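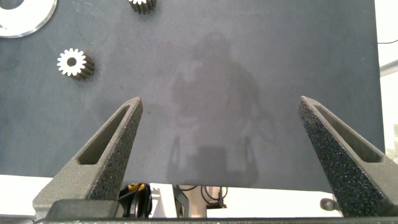

Two spur gears and a flat ring on the work surface.

Hillora Small Gear Parts, release 2

Summary
Hillora is a record of small gear parts laid out loose on a flat surface and then put together by hand or by fixture. It covers spur gears, flat rings and the plates with upright pins that the gears sit on. The release holds 860 layouts. Each layout has one plain-text record and a folder of pictures. The parts were gathered at the Vellurby shop and checked against the Darkthorpe parts list before numbering.

Contents
layouts/ one folder per layout, numbered from 0001
parts.csv one row per part, 120 rows
notes.txt remarks on damage, replacements and odd fits
CHANGES differences from release 1

Fields in parts.csv
part_id: short code, never reused after a part is retired
kind: gear, ring or plate
teeth: tooth count taken from the part in hand, blank for rings and plates
bore: diameter in millimeters, measured at the front face
finish: free text, one or two words
status: in use, spare or retired

Layout rules
Parts are set down without overlap. Gears may lie on a face or on their side. A plate is placed with its pins up. Rings go down flat and may fall anywhere on the surface, including close to the edge. Spacing is not controlled, and a layout is kept even when two gears end up close together. 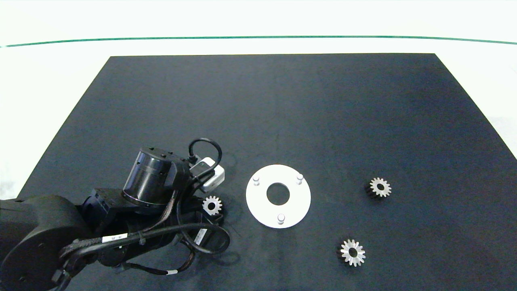 Does the order in which the gears go onto the pins matter?
Any order gives the same finished stack, so the record stores the pin used for each gear and leaves out the sequence.

Fit checks
Gears were tried on the pins of their plate and scored free, snug or tight. There are 2,000 scores in fit.csv. A gear scored tight stays in the set but is flagged in notes.txt. Pins were wiped with a dry cloth between checks. No oil or grease was used.

Known problems
Tooth faces and bodies can differ in tone on the same gear, so the finish field should not be used to tell parts apart. Early records mix the words ring and washer. Both map to kind = ring in this release. Bore values for retired parts were not measured again.
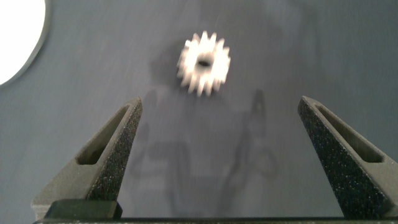 One user of release 1 wrote that the bore column was more useful to them than the tooth count, and asked for a second reading at the back face, as several of their own gears had a burr on one side only. A bore_back column has been added. It is filled in for parts with status in use and blank for the rest.

Handling
Store gears apart from plates. Swanepoel trays with the shallow wells are suitable. Do not stack rings under gears, as the rims scratch.

Use
Free for teaching and research. Keep part_id values unchanged in derived tables. Corrections to parts.csv should quote the part_id, the old value and the new value, one per line.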